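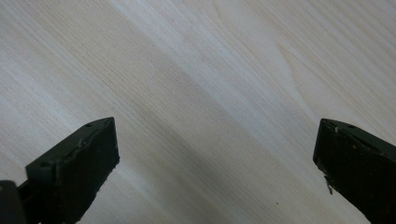

Section 6: Comparing Gripper Fingers

6.1 Purpose of this section

This section sets out the procedure for comparing two or more sets of fingers on the Flelto hand-held gripper. It applies to single-hand and two-hand work. It does not cover the calibration of the camera on the tool, which is described in Section 4, or the fitting of the gripper to a robot arm.

The procedure is intended for staff who have already completed the set-up steps in Section 3. Results are recorded on Form 1534. A separate form is to be used for each set of fingers.

6.2 Before you begin

1. Disconnect the gripper from the controller before handling the fingers.
2. Confirm that both fingers carry the same set number. Fingers from different sets are not to be paired.
3. Examine each finger along its edges and across its face. Small scuffs and chips are to be noted on the form with the finger on which they occur (left or right).
4. Look for threads, lint, or loose fibers caught on the finger edges. These collect most often on an edge that has become rough. Remove them with tweezers. Do not pull them across the face of the finger.
5. Check that the table surface between the fingers is clear of crumbs and grit. Wipe it with a dry cloth.
6. Reconnect the gripper, open the fingers fully, and hold the tool above the bare table. Both fingertips should appear in the camera view at the same height, with nothing between them.

Note: If one fingertip appears clearly higher than the other in the camera view, do not correct this by tilting the tool. Return to step 3.4 and refit the fingers.

Caution: Keep your free hand clear of the gap whenever the gripper is connected. The fingers may close without warning if the controller is restarted.

6.3 Choosing the test objects

Each comparison uses one upright object and one open container. The upright object tests whether the fingers can approach from the side and close evenly. The container serves as the place where the object is set down.
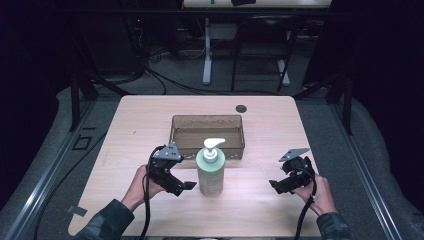
Tool Evaluation Group, Davetti Technical Services

A pump bottle and a shallow mesh or woven basket are the standard pair for two-hand work. Place the basket toward the far half of the table with its long side running left to right. Stand the bottle directly in front of it, near the midline of the table, with a gripper on either side.

Other objects may be added with the approval of the test lead. They should be entered on the form by type and size. Glass objects are not permitted.

6.4 Two-hand trial

1. Stand or sit at the near edge of the table, facing the basket. Do not rest your forearms on the rails.
2. Take one gripper in each hand. Let the cables hang toward you and off the near edge, so that neither cable lies across the work area.
3. Bring both grippers to the same height and the same distance from the near edge of the table. The jaws should face the bottle from the left and from the right.
4. Start the recording and hold still until the controller confirms that both cameras are live.
5. Close the right gripper on the body of the bottle. The left gripper remains open beside it.
6. Lift the bottle, move it over the basket, and lower it until the base rests on the bottom of the basket. Release.
7. Return both grippers to the starting position before stopping the recording.
8. Repeat the trial 20 times with the right hand leading and 20 times with the left hand leading. Do not change fingers between the two runs.

Note: Do not grasp the bottle by the pump head. A trial in which the pump head is touched is to be marked P and repeated.

Note: A slip is counted when the bottle moves within the fingers after it has left the table. A drop is counted separately. If both occur in one trial, record the drop only.

6.5 Changing the finger set

1. Stop the recording and disconnect both grippers.
2. Remove the fingers and place them in the tray marked with their set number.
3. Fit the next set as described in Section 3. Tighten by hand first, then with the supplied driver.
4. Repeat the checks in 6.2 in full — including the check of the camera view — before starting the next run.

Caution: Do not trim or sand a finger to make it match the other. A finger that has been altered must be withdrawn from the comparison, and the trials made with it are to be struck from the form.

6.6 Reading the results

Compare slips first, then drops, then time per trial. A difference of one or two slips between sets should be treated as no difference. Where two sets are otherwise equal, preference is given to the set that shows less wear at the tips after the full run.

Runs made with the Turunen controller and runs made with the Clirness controller are not to be compared with each other, as the two close the fingers at different speeds. The controller in use must be written at the top of each form.

Completed forms go to Liam Ó Flaithearta. Requests for replacement fingers go to Cormac Carroll and should state the set number and the side.

Section revised November 2021. Replaces the April issue. Step 6.4.8 formerly called for 25 trials per hand.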